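Bottled water cooler: take the wrap off the jug or leave it on?

Forum: Home and Small Office > Kitchen and Break Room

ruizortega_m
We got the white floor-standing dispenser set up by the window in our front office. First jug is on. Question below.
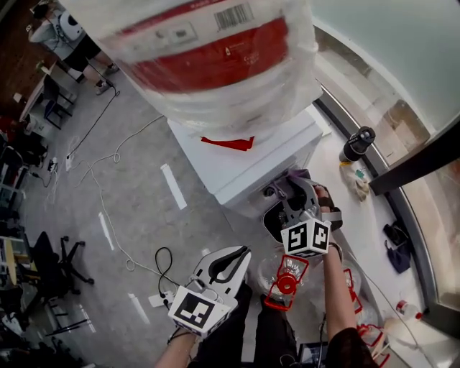
Jug on the dispenser, plastic wrap still on it.

The jugs come from Prindolon, delivered in March and every month after that. Each one arrives in a clear plastic wrap with a red label band. I put the first one on with the wrap still around it because the driver told my coworker it keeps dust off. Another coworker says the wrap should always come off before the jug goes on. The paper that came with the dispenser says nothing about it. It covers plugging it in, the drip tray and a cleaning schedule, and that's all.

So, on or off? And does anyone wash the neck of the jug first?

Mortimer

kettle_and_cup
Off. The wrap is for the truck. It has been on a pallet, on a hand cart and on somebody's floor, and then you turn it over and set it down into the part the water runs through.

Wipe the neck and the cap with a clean damp paper towel, dry it, then load.

stanness_dave
I leave it on and have for years. We get ours from a small outfit here in Stanness and they use the same kind of wrap. I cut it away around the neck so nothing is near the opening, and leave the rest on the body of the jug. It doesn't touch the water.

kettle_and_cup
Cutting around the neck is fine for the water. It still looks bad, and you can't see the water level as well through wrinkled plastic. I also don't like a knife that close to the cap.

stanness_dave
I can see the level fine. I use blunt scissors.

pollyw
I have run the break room at a dental office for 6 years. We take the wrap off, but I keep the label until the jug is empty. The supplier scans the barcode when they collect the empties. We peeled one off once and there was a back and forth over the deposit. Check whether yours is printed on the wrap or stuck to the jug before you throw anything out.

ruizortega_m
Good point on the barcode. I had not thought about the deposit. I will ask Prindolon which one they scan.

There is also a small red sticker or tag on top of the dispenser, right under the jug. Leave it or peel it?

pollyw
Read it first. On ours the tag was a reminder to flush the tank before first use. If it's only a packing sticker, peel it, and get the glue off with warm water and dish soap. It gets gummy if water drips on it.

Did you flush it?

ruizortega_m
Ran some water through the tap and dumped it. Not a whole lot.

pollyw
I would do more than that. I run 8 cups through each tap on a new machine and throw them out. After that, clean it every 90 days. Put it on the calendar or it won't get done.

bluegill77
Different question. Is that purple thing on the front a tap? I have only seen red and blue ones.

ruizortega_m
Tap lever, yes. That's how it came.

bluegill77
OK. My Fodlow has two white ones with stickers for hot and cold and the stickers fell off in the first month. I paid 299 for it. I would take a colored lever.

stanness_dave
Fodlow stickers are terrible. I used nail polish on mine.

kettle_and_cup
Two more things while you're setting up. Get the cups and other stuff up off the floor. I see a clear glass near the base and it will get kicked. A small shelf or a rolling cart next to the dispenser works.

Second, you said it's by a window. Direct sun on the jug is a bad idea. You can get green growth inside in warm weather, and it is a pain to clean out.

stanness_dave
Agree on the sun. One more point for leaving the wrap on, by the way. Gives it some shade.

kettle_and_cup
Clear plastic does not give shade.

stanness_dave
The label does.

pollyw
The label covers one band near the top. Buy a cloth jug cover if you can't move the dispenser. They are cheap and they come off for washing. My sister made one out of an old curtain and it fits better than the store one.

ruizortega_m
The outlet is on that side so it has to stay near the window, but I can shift it along to where there is less afternoon sun. I'll look at covers.

Called Prindolon around lunch. The woman I talked to said the barcode they scan is on the jug label and the outer wrap can go in the trash. She also said most of their customers take it off. I will take it off when I load the next one. Not lifting this one back down while it's full.

stanness_dave
"Most." So some don't.

kettle_and_cup
You could slit the wrap and pull it off with the jug in place. Start at the top and go slow. Keep the blade away from the neck.

ruizortega_m
Might try that with scissors after everyone goes home. Pringle at the front desk has a pair with rounded tips.

bluegill77
Does anybody know if the jug covers come in a size for the smaller jugs? Mine sits lower than the one in the picture.

pollyw
Yes, look for ones with a drawstring. Measure around the widest part first.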